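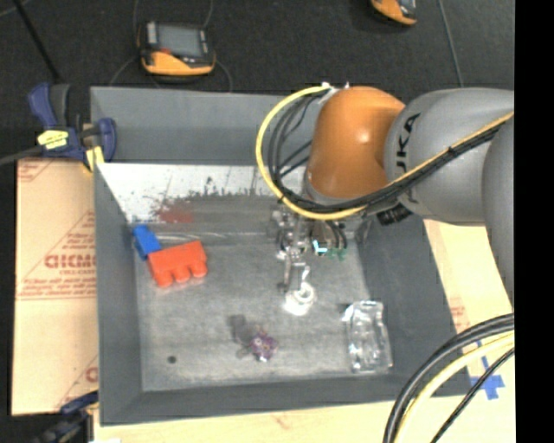 Figure 4. The picking cell with the gripper low over the gray bin. The clear package at lower right and the dark translucent item near the bottom belong to the object classes discussed in Section 5.2.

5.2 What the depth filter was doing to us

I should admit up front that I spent most of June blaming the wrong piece of software. Our grasp planner, Kolen, takes a fused point cloud and spits out ranked grasp candidates, and for the blocks it did fine from the first day. Give it a solid opaque thing with flat faces, like the red-orange and blue blocks on the left side of the bin in Figure 4, and the top candidate is nearly always one I'd have picked myself. Give it a clear plastic package and it would happily propose a grasp on the bin floor a few centimeters away. I rewrote the ranking function twice before Weronika Ostrowski asked me, very politely, whether I'd ever looked at the cloud before the filter ran. (I had not!)

So we looked. The raw depth on clear packaging is awful, as everyone who works on this stuff already knows, but it isn't empty. You get little islands of points where the plastic catches the light, mostly along edges and molded contours, and big holes in between. Our outlier filter saw those islands, decided they were noise, and threw them out. By the time Kolen got the cloud there was no package left in it at all. The planner was doing a perfectly reasonable job on a bin that had one less object in it than ours did.

The fix we ended up with is pretty plain. We run the color segmentation first, and any depth island that falls inside a segment mask gets to skip the outlier filter. The masks come from the network described in Section 4, unchanged. Inside each mask we then fit a rough surface through whatever points survived, using the bin floor as a lower bound so the fit can't sink through it — early versions did exactly that, and Karla Lozano has a folder of very silly plots to prove it. The fitted surface goes to the planner tagged as low confidence, and low-confidence grasps are approached at half speed with the contact threshold turned down.

We tried this on 550 attempts with mixed bins, and 419 of them ended with the object held through the lift. I'd love to say more about the misses than I can. Our logger only kept the final candidate for each attempt, so for a lot of them I can tell you where the fingers went and very little about what else was on the list. Sidra Zaidi has since changed the logger to save the whole ranking.

Two things still bother me. Shiny opaque items give us depth points that are confidently wrong, and the mask trick makes this worse, since it protects bad points along with good ones. And worn patches on the bin walls sometimes get their own mask, which leads Kolen to go after the wall. The collision check in Tapia, our motion layer, rejects those plans every time, but each rejection costs almost 2 seconds of replanning. We come back to both in Section 6.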